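Gallery: Hand-Held Gripper Project, Dremley Robotics Club

The Dremley Robotics Club has been working on household tasks this term. Members use a gripper held in the hand to collect demonstrations, and the recordings go toward training a small arm the club calls Eline. Students work in pairs, with one holding the gripper and the other keeping the log. Each turn lasts 30 minutes, then the pair switches.

The club meets Monday after school. Alistair Geddes runs the build side and checks the log sheets before anything is added to the shared folder. The target for the term is 70 usable recordings of bedding and soft items, the category the group voted for in August.
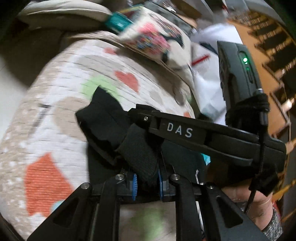 Gripper in hand, green light on, with a rolled quilted blanket behind it.

Soft items are harder to log than blocks or cups. A blanket has no fixed shape, so the pairs had to agree on what counts as the start and end of a task. The current rule is that the fingers start open and empty, and the task ends when they are open and empty again. Recordings that begin partway through a grasp go in a separate folder and don't count toward the total.

The log sheet has 4 columns: pair, task, start time and remarks. Please fill in the remarks even when there is nothing unusual to report. Last term we had to drop a full set when two pairs used different names for the same task.

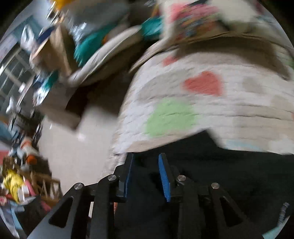 Fast movement is the most common problem the reviewers mark. If the hand swings too quickly on the way to an item, the picture smears and the fingers are hard to follow. New members should practice the approach 3 times at slow speed before they start recording. The Plonholm team uses the same log sheet, and their recordings will be added to the folder once the task names match.

Sign-up for next term is on the club board. New members are paired with someone who has already finished a full log sheet.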